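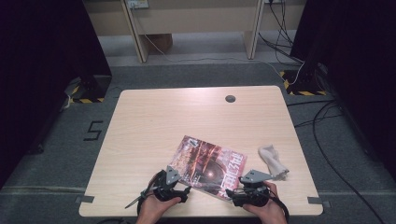
Table at bay 5, both hand grippers on, magazine and cloth out ready to tidy.

Ticket: Right-hand gripper loses its place during table tidying, bay 5
Site: Gada
Raised by: Satish Amin
Picked up by: Satish Namboodiri
Status: Closed, with one item carried over

Satish Amin wrote:

Hello, and sorry in advance for the length, I do go on a bit. I've been on the table tidying work since July and on the whole I like it very much, but for the past three shifts the right gripper has been giving me trouble. I start with the magazine and the cloth, lift the magazine, and somewhere on the way to the corner of the table the Ploseo screen tells me the right hand has lost its place and I must start again. The left one behaves beautifully.

Before anyone asks (and I would ask too!) I have charged both, swapped the straps, and wiped the jaws. It happens more with the magazine than with the cloth. I've had nine recordings thrown out today, and those come off my tally, so I find myself hurrying the next ones, and then those aren't much good either.

Satish Namboodiri replied:

Hello, namesake. Thank you for all the detail, I would far sooner have too much than too little. First things first, please don't hurry on account of the tally. I've asked for the thrown-out ones to be put back against your name while the ticket is open, and that has been agreed.

Could you try a few things for me when you have a quiet moment?

Do ten lifts with the cloth only, then ten with the magazine only, and note which ones drop out.
Turn the magazine face down and try again. A glossy cover can throw the light about.
Check the cable on the right gripper isn't catching your wrist or the edge of the table when you reach across.

Satish Amin wrote:

Done, with a cup of tea in between. Cloth only: all ten fine. Magazine face up: five dropped out. Magazine face down: almost as bad, so I don't think it's the shine, though the back cover is every bit as glossy, so perhaps that wasn't a fair test. The cable does hang in a loop past my wrist, and when I turn my hand to get the jaw flat under the magazine I can feel it tug. I'd never noticed until you mentioned it. With the cloth I pinch straight down and there's no turning at all.

Satish Namboodiri replied:

That is very helpful, and I think you've found it. When the cable tugs, the plug shifts in its socket and the gripper goes quiet for a moment, long enough for Plelus to give up on the recording. I've come down and clipped the cable along the forearm with a bit of slack at the wrist. Please give it another go and tell me how it feels, as well as whether it works.

Satish Amin wrote:

Ten out of ten with the magazine, face up, and it feels lighter too. Thank you!

May I add one thing while I have your ear? When I packed shelves by hand, if something was wrong I could see it was wrong. Now the screen says no and I tend to assume it's me. A few of us on the floor feel the same, and the newer ones won't raise a ticket at all, they just keep repeating the lift until it goes through. If the message said "check cable" or even "not your fault, try again", it would make for a much kinder afternoon.

Satish Namboodiri replied:

You may certainly add it, and I'm glad you did. I've carried the wording over as its own request to the Ploseo people, with your suggestion pasted in as written. I'll also go round the other bays with a bag of clips.

Closed November 2, 2025. Cause: strain on right gripper cable. Fix: cable clipped to forearm, slack left at wrist. Carried over: clearer message when a gripper drops out.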